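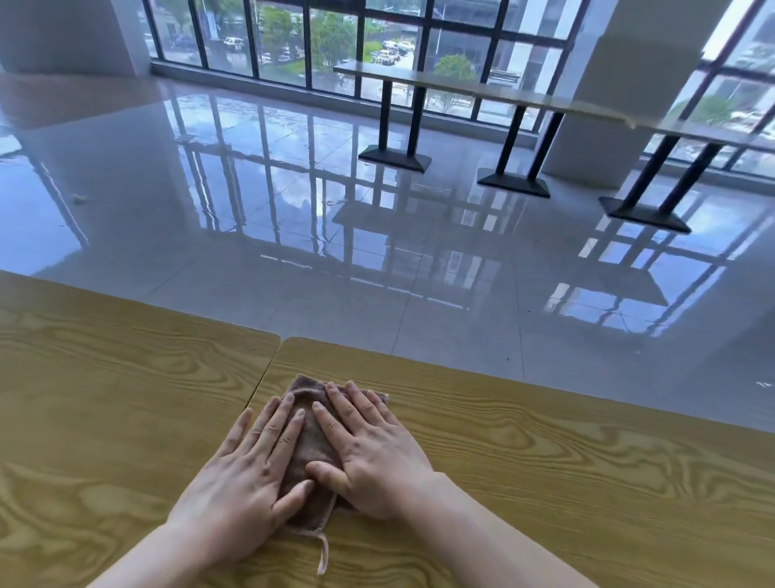

Small brown towel, folded, two hands pressed flat on it, hanging loop at the lower edge.

Durnach Towel Folding Set

README

Contents of this folder

The Durnach set is a collection of recordings of people folding small towels and cloths by hand at a table. It holds 800 recordings. Each one covers one cloth and one fold, from the moment the cloth is put on the table to the moment the hands leave it. There are written notes for every recording and a short list of the folds used.

The set was put together by Esperanza Sotomayor and Demetrio Vallejo. Esperanza wrote the folding instructions and did most of the checking. Demetrio looked after the cloths, the file list and this README.

Why towels

We wanted something that everybody already knows how to do and that still goes differently each time. An earlier set of ours, Ristum, was made up of cardboard cartons and stiff folders. Those bend along a line and stay there. A towel doesn't. The pile springs back, the top layer creeps over the bottom one, and a corner that was lined up a moment ago works its way out again. People deal with this by pressing, smoothing, tugging and sometimes starting over, and most of the notes are about those small corrections.

We kept to small pieces. Bath sheets need arms at full stretch, or a second person, and would have made a separate job.

The cloths

There are 40 cloths in the set. They are of four kinds:

Hand towels. Looped or brushed pile, rectangular, most with a hanging loop sewn to an edge.
Face cloths. Square, thinner than the hand towels, no loop.
Tea towels. Flat weave, no pile. They crease sharply and hold a fold better than anything else here.
Dusters. Soft, lightweight, often a little out of square.

Colours are given in the notes in plain words (brown, grey, cream, dark blue). We didn't use a colour chart. Where two people disagreed about a colour the note carries both words with a stroke between them, for example brown/mauve.

All the cloths were washed once before use with no softener. They were washed again when they looked as if they needed it, and the number of washes is in the cloth list. Some of the hand towels went noticeably fluffier after the second wash and are harder to get flat in the later recordings. If you are comparing early and late folds of the same cloth, check the wash column first.

The tables

Folding was done on wood-grain tabletops, pushed together where more space was wanted. The join between two tops matters more than we expected. A thin cloth laid across it can catch, and a loop can slip down into it. People were asked to keep the cloth to one side of the join if they could, but they weren't stopped if they didn't. The note says "on join" where the cloth lay over it for the greater part of the fold.

The tops were wiped with a dry cloth at the start of each session. We tried a damp wipe on the first Saturday and gave it up, as the face cloths stuck to the surface.

The folds

Half. One edge brought to the opposite edge, once.
Quarter. Half, then half again the other way.
Thirds. One side in, the other side over it.
Thirds and half. As above, then folded across the middle.
Free. The person folds the cloth the way they would at home.

Free folds are the largest group. They are also the ones with the most variety in the finishing, and a good many people who had no trouble with the set folds asked whether they were doing the free one correctly. They were told there was no correct way.

How a recording goes

1. The cloth is taken from the basket and dropped on the table. It is not laid out for the person.
2. The person opens it out as much as they want to.
3. They make the fold named on the card, or their own fold.
4. They press it down and tidy the edges.
5. They take their hands away.

Step 4 was added after the trial session at Arain, where people stopped as soon as the last layer was over and left the towel standing up like a tent. With the pressing included, the recordings are longer but the end is much easier to judge.

There was no time limit. The notes give the length of each recording in whole seconds.

The notes

Every recording has one line in the file notes.txt. The fields are separated by tabs and come in this order:

recording number
cloth number
kind of cloth
colour
fold
where the loop ended up
state at the end
remarks

Loop position is one of: inside, under, showing, none. "Showing" means that any part of the loop is outside the folded cloth, even a few millimetres. "None" means the cloth has no loop. Esperanza's instructions say nothing about tucking the loop in, so whether people did so was up to them.

State at the end is one of:

neat: edges level, corners together
fair: one edge or corner out
rough: more than one edge or corner out, or a layer rumpled
undone: the fold opened again after the hands came away

The remarks field is free text and is often empty. We left the wording as it was written at the time, so you will find "top edge bunched", "top edge rumpled" and "top a bit scrunchy", all meaning much the same.

There are nearly 2,000 remarks in total, counting each one separately where a line has several. They are split by semicolons.

Checking

Each line was written by one person and read by the other against the recording. Where we didn't agree on the end state we took the worse of the two. This happened most often between neat and fair. Tea towels hardly ever caused an argument. Brushed towels did all the time, as the soft edge makes it difficult to say where level is.

A batch of 100 recordings was checked a second time in April by two people from Tasamus who hadn't seen the folding. Their readings are in second_check.txt, with the same fields. We haven't merged them.

Known problems

Cloths 11 and 12 are almost the same size and shade of brown. They were mixed up in at least one session. The lines we are unsure of have a question mark after the cloth number.

Cloth 27 lost its loop part-way through. Lines before that say inside, under or showing, and lines after it say none. This is right and doesn't need correcting.

The word "rectangular" in the cloth list is used for anything that isn't square to the eye. Several of the dusters could be called either.

Sizes in the cloth list were taken before the first wash only. Some cloths have shrunk.

Daylight in the recordings varies from session to session, and sometimes within one. Colours in the notes were written with the cloth in hand, so go by the notes if they differ from what you see.

There are far more right-handed folders than left-handed. We didn't ask people which hand they preferred, and there is no field for it.

What the set is and isn't good for

It should suit anyone looking at how people handle soft things on a flat surface, how they square up edges, or how a fold is finished off by pressing. It has also been used to write clearer folding cards, which was Esperanza's first reason for starting it.

It is a poor choice for judging how long folding takes in a laundry or a hotel. People were in no hurry and some of them chatted. It also has no stacking in it: each cloth goes back to the basket before the next one starts.

Files

readme.txt (this file)
notes.txt
second_check.txt
cloths.txt
folds.txt
cards/ (the printed folding cards, one for each set fold)
recordings/ (numbered to match notes.txt)

Changes

Version 1.2: wash column added to cloths.txt. Question marks added for cloths 11 and 12.
Version 1.1: "undone" added as an end state. Before this such folds were marked rough. All of them have been gone through again.
Version 1.0: first copy handed to Tasamus.

Questions and corrections

Send corrections to Demetrio Vallejo with the recording number and the field. Questions about the folding cards go to Esperanza Sotomayor. If you find a line where the cloth number is plainly wrong, please say which cloth you think it is and what you went by, as the loop and the hem stitching are usually better clues than the colour.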